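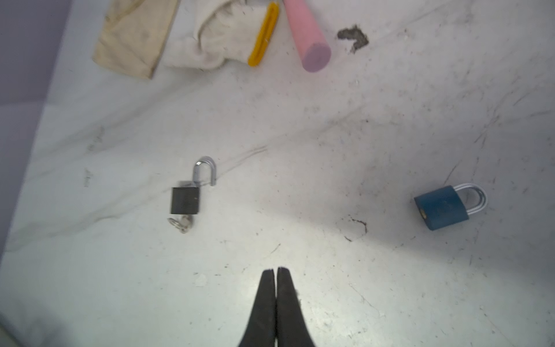
Two padlocks, one open and one closed.

THE REGISTER OF UNCLAIMED UNITS

Notice is given to all tenants, heirs and assigns of the Jalent Storage Company that the matter of Unit 110 is now closed. The following account has been prepared by the Office of Records at the request of the Board and is entered in the Register under number 3949.

Unit 110 was leased in November, seven years before the events of this account, to Mr. Sombat Wannasri, a retired ferry pilot of the town of Arruda. The lease was paid in full and in advance. Mr. Wannasri gave as his purpose "the keeping of some furniture." He declined the insurance. He asked whether the units were dry, and the clerk on duty told him that they were dry, and wrote this on the lease at his request.

The Company did not hear from Mr. Wannasri again. When the term of the lease came to an end, three letters were sent to the address on file, in accordance with Section 7. The first two were not answered. The third was returned with a note, in pencil, from the present occupant of the house. The note said that the pilot had moved up the river to Nasomow to be near his sister, and that the pears in the yard had done poorly.

Under the rules then in force, a unit whose tenant does not reply to three letters may be opened and its contents sold. The undersigned was appointed to attend the opening. A representative of Tradia Auctions was also present, as was a locksmith, whose services were not needed. Mr. Wannasri had left a spare key with the office in a sealed envelope, and the envelope was still in the drawer.

The unit measured 100 square feet. It contained one kitchen table, one chair, and a great many sheets of paper laid flat on the floor, each held down by a river stone. There was no other furniture. The representative of Tradia Auctions remarked that he would not be able to do much with it, and asked to be excused. He was excused.

The undersigned remained in order to prepare the inventory.

The papers were charts of the river between Arruda and Nasomow, drawn by hand in ink. At first they were taken to be copies of a single chart. They were not the same. Each bore a season and a year in the lower corner, and each showed the river as it had stood at that time, with its sandbars, its snags and the depth of the channel at every landing. On the earliest, the island below the mill was a large one with a farm on it. On the later ones it was smaller, and the farm was marked as a barn, and then as a chimney. On the last chart the island was shown only as a dotted line with the words "slow here" written beside it.

In the margins were other notes. Most concerned the work of the ferry. Some did not. The undersigned has copied several into the Register, as the rules require a fair sample of any written matter.

"Fog until nine. Carried a piano."

"Mrs. Dole's boy aboard again without a fare. Let him steer from the bend to the landing."

"Water very high. Could not find the channel and went over the Parkers' field. Apologized to Parker."

"Nobody crossed today. Went over and back anyway."

It should be stated that the Office of Records does not hold opinions on the contents of units. It is the duty of the Office to list them. The list was begun that afternoon and was not finished by the close of business, nor on the day after. The undersigned found that the charts could not be listed in the order in which they lay. They had to be lifted, read and set down again by year, and the stones kept with the sheets they had come from. A request was made for additional hours. The request was granted, with a reminder that the sale could not be put off past the end of the month.

On the evening before the list was due, the undersigned took the late bus to Nasomow. No claim for the fare has been submitted.

The sister's house stood above the landing. She came to the door with flour on her sleeves and said that Sombat was down at the water, as he was at that hour in any weather. He was found on a bench, an old man in a good coat. The undersigned stated the nature of the visit and read aloud the text of the third letter, as it had not been properly delivered.

Mr. Wannasri listened to all of it. He then asked whether the unit had stayed dry.

He was told that it had.

He said that he was glad, and that he had never really needed a place for furniture. The house in Arruda had been damp, being close to the river, and the charts had begun to curl. He had meant to send for them. Then the new bridge had opened and the ferry had stopped, and he had not known whom they would be for. He asked if anyone had looked at them.

The undersigned replied that they had been examined in the course of official duties. Mr. Wannasri asked which year the examiner liked best. The Office of Records does not hold opinions on the contents of units. The answer given was the year of the piano.

"That was a good year," said Mr. Wannasri. "Heavy piano, though."

He signed the renewal on the bench, using the back of the undersigned's case as a desk. The Company has since accepted a reduced rent – the difference is being met from a private source, which has asked not to be named in the Register. The charts remain in Unit 110. They have been placed on shelves, in order, and the stones are in a box beneath them with numbered labels.

The unit may be visited on application to the Office. Visitors are asked to wash their hands and to return each sheet to its proper year. The lock has been oiled, and the spare key is back in its envelope in the drawer.

Entered at Arruda, June 2025.
Office of Records, Jalent Storage Company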